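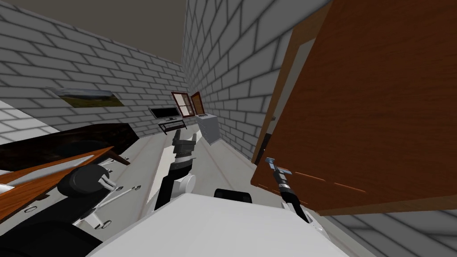
**Ridport, August 2026** – Koreo will bring a two-armed robot into the evening round at its Ridport offices from next month. The machine, called Kiss, will open and close doors, pick up small items left on the floor and put them on a side table for staff to sort in the morning.

The 16 people on the evening team keep their jobs and their hours. Kiss takes over the bending and the door checks, and the team will spend more time on kitchens, washrooms and repairs. Each shift will have one person trained to stop the robot, move it and report faults. The training takes 4 days and is paid at the normal rate.

Every task is tried in simulation before it is allowed in the building. Koreo and its software supplier, Alidix, have run 2,233 simulated rounds since March, in rooms with doors, desks and office chairs. Picking up small objects close to a wall has taken the most work, as the open gripper has little room to move there. 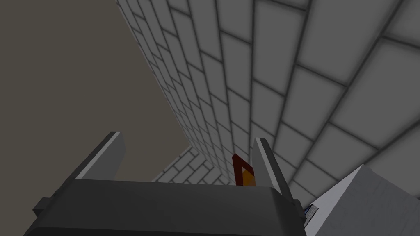 Higinio Mendoza said he had picked up enough pens and bottle tops in his time and would not miss it, but he wanted the team to have the final say on which rooms the robot goes into. He also asked that nothing it collects be thrown away until a person has looked at it. Koreo has agreed to both points.

Kiss will start on the ground floor only. Staff will be able to switch it off at any time without giving a reason, and its work records will not be used to measure how fast anyone works. The company will go over the results with the team in the new year – before any decision on the upper floors.

**Contact:** Koreo press desk, Ridport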